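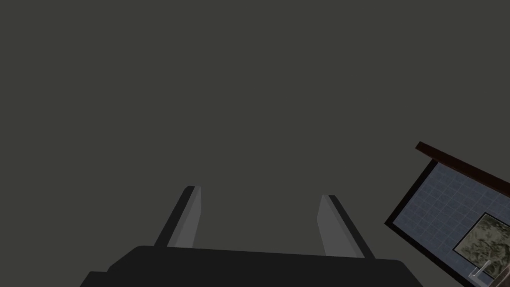 Hwa-young Baek thinks I am being unfair to open-plan offices. Her note on my draft ran to two pages, and the gist was that people hated private offices too, we just don't remember it, and that I should say so before I start throwing things. Fine. I'm saying so. People complained about closed doors, about who got the window, about never seeing their manager. I've read the complaints. I still think the case for knocking down the walls was weak when it was made and is weaker now.

(Pause. Let them settle. Don't do the joke about headphones yet.)

## 1. What we were promised

- Collaboration. The word is in every brochure I collected for this talk.
- Chance meetings. The famous bump at the coffee machine.
- Savings. This one shows up on the later pages, in smaller type, and it is the only one with a number attached.

Read the line from the Kalleck brochure slowly: "Walls are where ideas go to wait." Then ask the room who has had an idea while listening to a stranger book a dental cleaning. Wait for hands. If there are none, move on quickly.

I want to be careful with the savings claim. It's real. Fewer square feet per person costs less rent. My quarrel is with putting that on page eight and calling page one a theory of creativity. If a company told its staff "we're doing this to spend less," I'd have a shorter talk.

## 2. The Gakoder move

I spent three weeks sitting in at Gakoder after they moved from small offices to one long floor. Say up front: one company, one observer, no control group. I'd be annoyed if anybody else built a law of nature on that and I don't plan to.

What I saw:

- Talk went up in the first week. A lot of it was people asking where things were.
- By the second week the meeting rooms were booked solid, mostly by one person at a time. The booking sheet had entries like "focus" and "call" and, my favorite, "J."
- By the third week people sitting five feet apart were messaging each other so as not to disturb the row.

The facilities lead told me the floor was a success on the grounds that it was quieter than she'd expected. I wrote that down twice. Quiet was supposed to be the problem with the old place.

(If somebody asks whether three weeks is long enough: no, it isn't. Habits take longer than that. I'd have liked to go back in September and they didn't want me back in September.)

## 3. The surveys

Slow down here, this is where I lose people.

Most of what gets quoted in favor of these layouts is survey work, and most of it asks people how they feel about the new office shortly after they get it. New chairs, new carpet, working lights. You could move people into a nicely painted barn and get a bump.

Questions to put up one at a time:

- Who paid for the survey?
- When was it done?
- Were the people who had quit asked?
- Does "I interact with more colleagues" mean anything good? I interact with more people on a delayed train.

The other side has bad numbers too. There's a figure that goes around about how many minutes it takes to get your attention back after an interruption. I went looking for where it came from and ended up in articles quoting articles. I've cut it from this talk. If you use it in yours, please tell me where you found it.

Water. Check the clock. Should be at the halfway point, and if I'm past it skip the part on carpet.

## 4. The fixes on sale

Once the walls are down, somebody will sell you walls.

**Toft** makes a padded booth with a door. It is an office. It's a small, warm office with a fan in the roof, and you rent it by the month. I tried one for a full morning and got more done than I had all week, which tells you something about doors and nothing about booths.

**Brornon** sells a system that plays a soft hiss from the ceiling to cover up speech. Their demo is impressive for two minutes. I asked how people felt after a full day of it and was handed a customer quote. I asked if I could speak to the customer. Still waiting.

Carpet (skip if late): soft floors help with footsteps. Footsteps were never what people were complaining about. They complain about words they can follow. Half a phone call is worse than a whole conversation, at least for me, and I'd like to see that tested properly instead of taking my own word for it.

## 5. What I'd accept as evidence

Hwa-young asked for this part and she was right to. It's cheap to stand up here and knock things down.

I would change my mind if I saw a company:

- pick its measures before the move and publish them
- look again after the paint has dried, and then once more after that
- count the people who left
- let one team keep its doors and compare

The last one is the one they always refuse. I've suggested it to 5 firms. The usual answer is that it would be unfair to the teams without doors. Repeat that sentence for the back row.

(Headphones joke goes here, if the room is friendly. Otherwise straight to questions.)

## Questions I expect

*What about people who work from home?* Different talk. Short version: same bad surveys, pointing the other way.

*Aren't you just an introvert?* Could be. Sales people I talked to liked the open floor more than I did, and some of them also took their important calls in the stairwell.

*What should we do with the office we have?* Ask people what they're trying to do when they get interrupted, and give the quiet corner to the ones who need it, even if they're junior. Then take the director's desk out of that corner.

Handouts are on the table by the door. Collect the spare copies afterward, the last batch got left behind.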